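How to Keep a Glass Memo Board Clean

Posted by Hendrik Willems, December 8, 2024

In our kitchen we stopped using paper notes already two years ago. Everything goes now on a small frosted glass board: the shopping, the dentist, what is still in the freezer. It is a good system, but glass shows every mistake in cleaning. After a July full of guests ours had a gray haze which I could not remove with dry wiping, and so I started to write down what helps and what does not.

Daily wiping

Use a real whiteboard eraser and not the sleeve of your sweater. Felt takes the dry ink off the glass and keeps it. A sleeve only moves it to another place, and then you have it on the sleeve also.

Wipe from the top to the bottom, in straight lines, with light pressure. If you go in circles the ink dust is spread to the corners, and corners are the most boring part to clean.

Let fresh ink dry for a few seconds before you erase. Wet ink makes a smear, and the smear takes more time than the waiting.

Choosing the eraser

A block that fills the palm is easier to hold than the very small ones which come free with markers. I like also a bright color – it is found faster in the drawer. 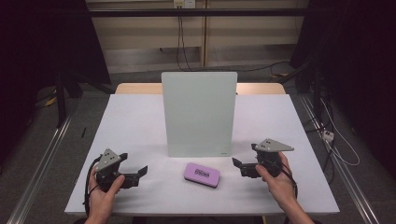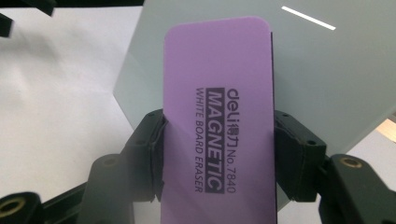

The purple one is a Deli No.7840, and it has MAGNETIC printed on it in big letters. Please remember that a magnet helps only if there is steel to hold it. Many glass boards have no metal behind the glass, so try it with your hand under the eraser before you trust it.

Washing the board

Once per week I wash the glass properly. Lay the board flat on a towel, so it can not slide away. In a bottle of 500 ml lukewarm water put 2 drops of dish soap, not more. Spray the cloth, wipe the whole surface, then go over it with a second cloth which is dry. With too much soap you get stripes, and the marker does not write well on them.

For old ink, rubbing alcohol on a cotton pad is enough in most cases. Test it first in a corner if your board has a colored back or a printed logo. I do not use scouring powder or the green side of the sponge. On frosted glass the scratches stay, and afterwards the ink sits in them.

If somebody used a permanent marker, write over the line with a normal board marker, wait a moment and wipe both away together. It sounds strange but it worked for me on a whole line of my son's homework.

Cleaning the eraser

A full eraser makes a clean board dirty. Take it outside and knock it softly against a wall, or go over the felt with the small brush of the vacuum cleaner. Some felts can be washed, others are glued and come loose in water – read the package first. If you wash it, let it dry one night with the felt side up.

Storage

Keep the markers lying flat, with the caps closed until the click. A board that stands on the table needs a place away from the stove, for the grease in the air makes a film on the glass, and this film must be washed off before you can write again.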